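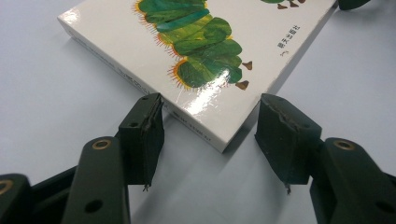

Handgreifer für Datenaufnahme: was einplanen?

Skondonell
Wir müssen bis April das Budget melden. Geplant sind 2 Handgreifer, Aufgabe ist Bücher vom Tisch aufnehmen, auch Pappbilderbücher. Reichen 600 Euro für Ersatzteile?

Clondano
Kommt auf die Beläge an. Bei uns sind die Kanten zuerst ausgefranst. Ein Satz kostet beim Händler 74 Euro, ich würde 3 Sätze pro Greifer ansetzen.

Zheng
Finde ich zu viel. Beläge kann man selbst zuschneiden. Steckt das Geld lieber in Lager für die Gelenke.

Clondano
Selbst geschnitten hatten wir auch. Die Dicke war jedes Mal anders, die Aufnahmen ließen sich schlecht vergleichen.

Grostano
Und matte Buchdeckel dazunehmen. Glänzende spiegeln stark, eine diffuse Lampe gehört also mit in die Liste.

Skondonell
Danke. Wanting Feng macht bei uns die Bestellung, ich gebe ihr die Beläge und die Lampe durch. Lager frage ich noch an.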